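## 6. Preparing the Table Demonstration for Visitors 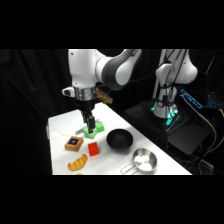 *Photograph: Kimutai Mollel, Herkanbridge Open Day*

This section sets out how the tabletop demonstration is to be prepared, run and closed when visitors are present. It applies to the August open day at Herkanbridge and to visits by arrangement at the Planau site. Operators should already have read Section 4 (Power and Emergency Stop) and should have completed one full rehearsal without an audience.

The toy food and kitchen set is used at both sites. Operators who have worked only with the Jesberg training blocks should note that the shapes are less regular and that some pieces must be approached from directly above.

### 6.1 Setting out the area

1. Draw the black curtain fully across before the table is brought into position.
2. Place the white table so that the working arm can reach its near edge without the elbow being fully extended.
3. Wipe the table top with a dry cloth. Do not use polish.
4. Set the visitor barrier 2 metres from the near edge of the table.
5. Secure all loose cables behind the barrier line. Cables may hang beside the equipment case but must not cross any route open to visitors.
6. Switch on the overhead lights and check the table from the visitors' side for glare. The saucepan is reflective and may need to be turned a little.

> **Note:** Where a second arm is installed, it is to be raised and turned away from the table before the demonstration begins. It remains in that position throughout unless the programme for the day states otherwise.

### 6.2 Laying out the objects

1. Place the black bowl near the middle of the table.
2. Place the saucepan in front of the bowl, with its handle towards the front left corner.
3. Set the green block at the back, within easy reach of the gripper.
4. Arrange the toast and the red cube in front of the green block, and the croissant nearest the left front edge.
5. Add any further pieces listed on the layout card.
6. Compare the table with the layout card and initial the card.

The layout need not be exact. It is enough that the gripper can be lowered on to each piece to be lifted. Flat utensils should lie clear of the first piece wherever possible; if one is left close behind it, the operator should watch the fingertips with particular care as they close.

### 6.3 Starting the arm

1. Confirm that the emergency stop is released and within reach of the operator's free hand.
2. Switch on the equipment case and wait 90 seconds before sending any command.
3. Open and close the gripper twice with the arm raised.
4. Select **Visitor Mode**. This limits the speed of the arm and the closing force of the gripper.
5. Lower the gripper over the green block until the fingertips meet it, then raise the arm again without gripping. If the fingers meet the block unevenly, adjust the block by hand only after pressing **Pause**.

> **CAUTION:** No person may reach over the table while the arm is enabled. This includes staff. Pause the arm, announce "arm paused" and wait for the second member of staff to repeat the words.

### 6.4 Running the demonstration

Each demonstration lasts roughly ten minutes and is given to no more than 4 visitors at the barrier. Larger parties are to be divided.

1. Welcome the group and point out the emergency stop.
2. State what the arm is about to do before it moves.
3. Run the first task, in which the green block is lifted and placed in the bowl.
4. Invite one visitor to choose the next piece. Only pieces marked on the layout card may be offered.
5. Run the chosen task.
6. Return the arm to its raised position and press **Pause** before taking questions.

If a piece is dropped on the table, allow the arm to finish its movement and repeat the task once. If it is dropped again, move on to another piece. A piece that falls to the floor is left there until the arm has been paused.

> **Note:** Visitors frequently ask whether they may operate the arm themselves. At Herkanbridge this is not permitted. At Planau it may be arranged in advance through Kimutai Mollel, with the written agreement of the site office.

### 6.5 Closing down

1. Raise the arm, open the gripper and select **Park**.
2. Wait for the parked signal, then switch off at the equipment case.
3. Return every piece to its tray and check the tray against the layout card.
4. Record the number of completed tasks in the log book. The gripper pads are to be inspected after every 400 tasks — see Section 9.2.
5. Leave the barrier in place until the last visitor has left the room.

Sets being sent on to the Lagos office are to be packed in the original trays with the layout card on top.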